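Glossy white top on a work table, regrets?

breltenari242
Posted in Worktops and Surfaces

I'm replacing the top on the table in my back room. The old one was raw birch ply and after 3 years it had soaked up every glue spill and coffee ring I gave it. The choice is between a gloss white panel and a matte gray one. The gloss is cheaper where I am and I can pick it up in November. I sort small parts and do some light assembly, no sawing. Anyone living with gloss white who wants to talk me out of it?

vorko
I'll try. Glare. I had one under a ceiling strip light and there was a bright streak in the middle of it all day long. Clear screws and small washers vanish in it. I lasted 2 months and put a cutting mat over the whole thing.

adeyemi_bench
I have gloss white and wouldn't go back. Dried glue comes off mine with a plastic scraper. You can see every crumb, so you end up wiping it, and I count that as a plus. The shine depends a lot on where your lamp sits. Photo from this afternoon:
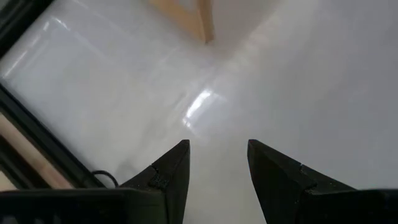

White top with the light on. Black edging at upper left.

It does shine, as you can tell from the streak. At my usual seat the streak is off to one side and I stop noticing it.

vorko
That streak is the exact thing I mean. If I was picking up a small part there I'd be moving my head to see it.

adeyemi_bench
Or move the lamp. Mine is on a clamp and it takes a second.

breltenari242
Thanks, the photo helps. It's shinier than I pictured, but the gray shading on the rest of it looks fine to me. What is the pale wood strip on the left, past the black bar? Is that part of the table?

adeyemi_bench
Separate piece, it just runs alongside. I left it unfinished and it has picked up a few stains that the white would have shrugged off.

mendavska
Scratches are the part you two are skipping. Gloss looks great until you drag a metal box across it. The marks don't show from straight above, then you sit down and there they are. I went matte on my second table for that reason and it hides them much better. It also holds on to pencil marks and needs more scrubbing, so pick your problem.

vorko
Agree on scratches. Disagree on scrubbing, mine cleans up with dish soap.

mendavska
Different panels, I guess. Mine has a bit of texture to it and the graphite sits in there.

breltenari242
My lamp is fixed to the wall right over the table, so moving it means new holes. Would a diffuser do anything?

adeyemi_bench
Some. It turns a hard streak into a wide soft patch. Try it before you drill. Lay any shiny white shelf on the table you have now and work on it for an evening.

vorko
Good idea, do that. And look at it after dark, daytime won't tell you much.

breltenari242
I have a spare closet shelf that should do. Will report back before I order either one.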